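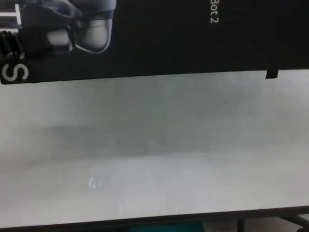
How a maize maze is made

Print this page | E-mail this page
Last updated: August

A maize maze is a field of tall plants with paths cut through it. Visitors walk in at one side and try to find the way out. The maze at Daly Farm, on the Grorka road, opens every autumn. Work on it begins in spring.

Planting

Maize is a kind of grass. It grows from a seed called a kernel, the same part that you eat as sweetcorn. In an ordinary field the seeds go in straight rows that all run the same way. For a maze, the farmer drives over the field twice, and the second set of rows crosses the first. The plants then stand closer together, and it is harder to see from one path into the next.

Drawing the plan

The designer draws the maze on squared paper. Each square stands for a small piece of the field. One part of the plan, the Stimumow Loop, covers 3616 squares. A path that leads nowhere is called a dead end. A place where paths meet is called a junction. The Daly plan has 20 junctions and nine dead ends.

Cutting the paths

The paths are cut when the plants are still short, at the height of your knee or lower. Workers measure from the edge of the field and mark the turns with canes. A mower follows the canes. The plants beside the path keep growing, but those cut close to the ground do not grow back well. By August the maize is taller than most adults.

Finding your way

Some mazes can be solved with one rule: keep one hand near the wall on your right and never change sides. The rule works if all the walls are joined together. If part of the maze is separate, like an island, you may walk in a circle - the Stimumow Loop is an island of this kind.

There are six checkpoints. Each has a post with a letter on it, and the letters spell the password for the Rasis Gate, where the maze ends.

Print this page | E-mail this page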